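Once the Zusley two-hand cell is wired up, you get to the fun part: teaching it a ready pose! Get this right and everything you run afterward gets easier.

Start in the simulator. Load the Flilby table, then place only what the task needs. For a packing task I use one open box and one small item, and leave the front half of the table clear so both hands have somewhere to go if a move fails.

Next, open both hands all the way. Spread the thumb well away from the fingers on each side, then save the pose as "ready".
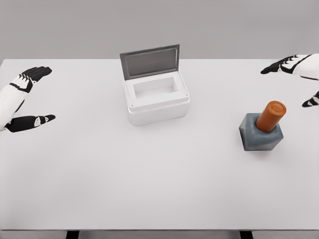 Now set the clearance. I keep 40 mm between the fingertips and anything they might brush on the way in, including a raised lid (lids are sneaky, always check them). Run the pose 11 times from different starting points and watch the thumbs. If one drifts, redo the zero on that thumb joint and save again.

When you're happy, let it cycle 1,000 times overnight. Roswitha Bühler and I did our first long run on a Saturday and couldn't stop peeking at the log! Look for any joint more than 2 degrees off its saved value. Fix those before you load the pose onto the real hands, and do the first live run at the slowest speed with your finger on the stop button.

Questions? Write to Luzius Bühler, Dallach Workshop Notes | © Dallach | Back to top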